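The planner was right and I was wrong, parts 1 and 2

I have spent most of January arguing with a piece of software about the height of a board game piece. The software won. I am writing this down so that next time I can lose faster.

For anyone new: Birnham is my evenings project, a control stack for picking up small things in simulation. It has a planner, a perception node held together with string, and a test runner called Costivico that I wrote in a bad mood and have never renamed. The task is dull on purpose. Go to the board, close on a black piece, lift it, put it on another square, let go. A child of four can do this while also eating a sandwich.

My success rate on the pick was fine until I turned on shadows. Before that I'd been running everything with flat lighting, like a coward. Costivico had 298 runs stored under the old settings and I was quite proud of them. Then I switched on proper lights, started another batch, and the estimated positions of the pieces began sliding sideways by a few millimeters. With a gripper this size, a few millimeters is the difference between a grasp and a shove.
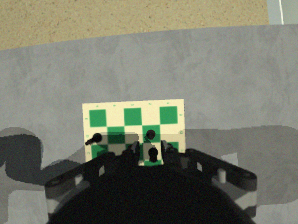

Vasanthi Mridha wrote in after my last post to say that I was blaming the lights for something the segmentation was doing. If the mask takes in the dark part of a green square, she said, then the center of the mask moves, and the planner will drive very accurately to the wrong place. She suggested I dump the masks to disk and look at them before touching a single gain.

I had, of course, already touched all the gains.

So I dumped the masks. She was right, and it was embarrassing how right. My threshold was picking "dark things" and a green square in shadow is a dark thing. So is my gripper. On one run the perception node had reported, with high confidence, a game piece the size of my gripper, and the planner had refused to go anywhere near it. I had logged that as a planner bug. I had in fact opened a ticket against myself about it, with a rude title.

The fix had two parts. First, the node now asks the simulator for the arm's joint angles, draws the gripper's outline into the image and ignores every pixel inside it. This is standard stuff and I should have done it in week one. Second, I stopped thresholding on brightness alone and added a check on color, so that dark green has to go and sit with the other greens. That second part took an evening. The first took four, because my camera transform had a sign error that had been canceling out a different sign error since the beginning.

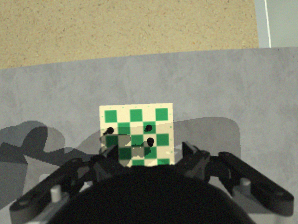 With both changes in, I reran the whole batch, 589 runs this time, and went to bed. The sideways drift is gone from the logs. What's left is a smaller error along the approach direction, and I think that one belongs to the height estimate. I treat each piece as a flat disc lying on the board, when it is a tall thing with a round top. Looking down at a slant, the top lands in a different place from the foot. The planner has been complaining about this for weeks in the form of a warning I had silenced.

I've un-silenced it. It prints up to 18 times per run, and I am making myself read it.

A few smaller notes, mostly for me:

The replay viewer, Dititz, now steps backward as well as forward. It used to crash if you pressed the left arrow, and I had simply trained myself out of pressing the left arrow.

Planner timeouts are in the config file now. They were in three source files before, with three different values – I kept the longest.

If you pull the current branch, delete your cached camera transforms first. The old ones have both sign errors in them and will work beautifully right up to the moment you fix anything.

The height model is next. I have a half-written version that fits a short cylinder to each piece and takes the grasp point from the middle of it, and so far it fails on anything partly hidden by a fingertip. Vasanthi has already told me what she thinks is wrong with it. I'm going to try changing the gains first.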